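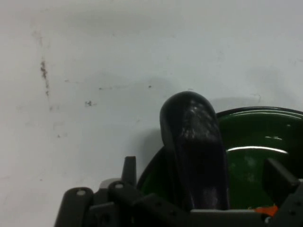

**Eggplant** (also aubergine, brinjal) is a plant of the nightshade family, grown in warm places for its fruit. Botanically a berry. Cooked as a vegetable nearly everywhere. Related to tomato, potato and pepper.

## Growing

Tender perennial, mostly raised as an annual. Wants heat, steady water, and soil that drains. Seed started indoors, set out in May or whenever the nights stay warm. Frost kills it. Plants usually stand knee to waist high, stems often prickly, leaves large and a bit fuzzy. Flowers white to purple, star shaped. They can set fruit on thier own pollen, though bees help.

Main pests are flea beetles, spider mites and the potato beetle. Rotation away from tomatoes and potatoes is the standard advice.

## Local types

The Nillbridge growers' list has 40 named kinds, 11 of them round. Best known in the district is Gakholm – long, dark, thin skin, few seeds. Stostivano is smaller and striped, sold mostly for pickling. The Yatsenko strain is white and gets tough if left too late. Nillbridge market garden put in 3,025 plants last season, the biggest planting so far, with Gakholm taking up more than half.

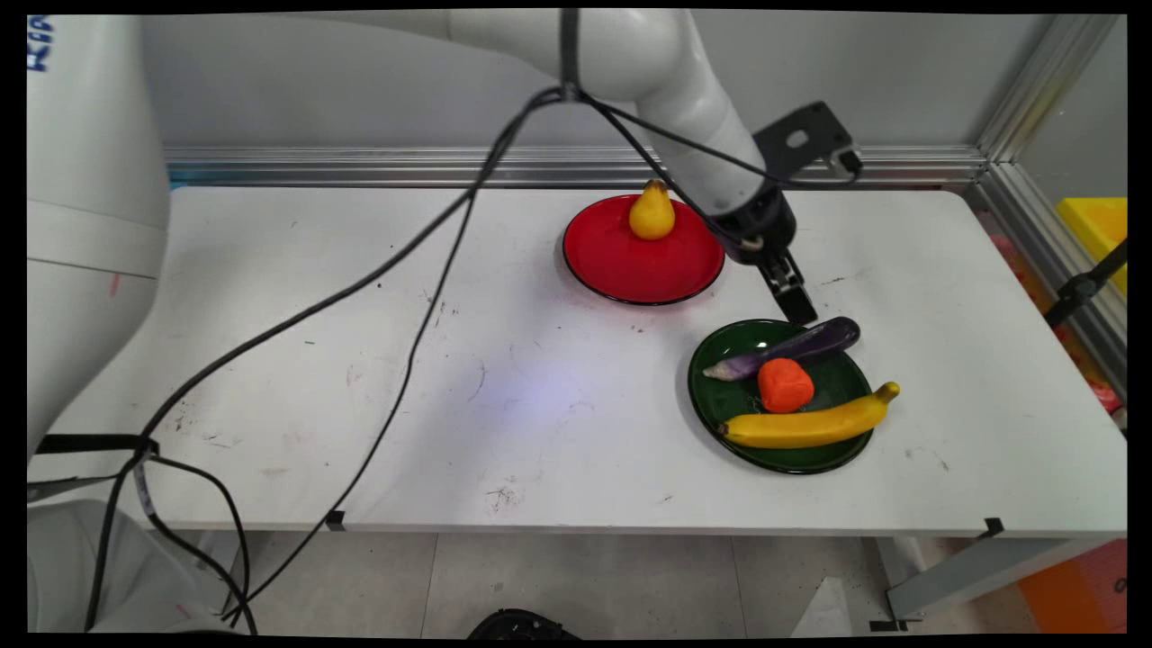
## Color and shape

Skin color comes from pigments called anthocyanins, the best studied being nasunin. Fruit can be white, green, striped, lavender or near black. Some white types are small and egg shaped, wich is where the English name comes from. Purple is the one most shoppers know, the color of the eggplant on the green plate, and it is what most seed catalogs put first. Overripe fruit goes dull, then yellow or brown depending on the kind.

## In the kitchen

Raw flesh is spongy and somewhat bitter. Soaks up a lot of oil. Salting before frying is traditional – older kinds were more bitter, newer ones often skip it. Roasted whole over flame for dips, sliced and layered for moussaka and parmigiana, stewed in ratatouille, stuffed, pickled, curried. Cut flesh browns fast in air.

## Storage

Does poorly in a cold fridge. Pitting and brown patches show up after a few days. A cool room, about 54 degrees Fahrenheit, is better. Keep away from ripe bananas and apples. Freezes fine once cooked.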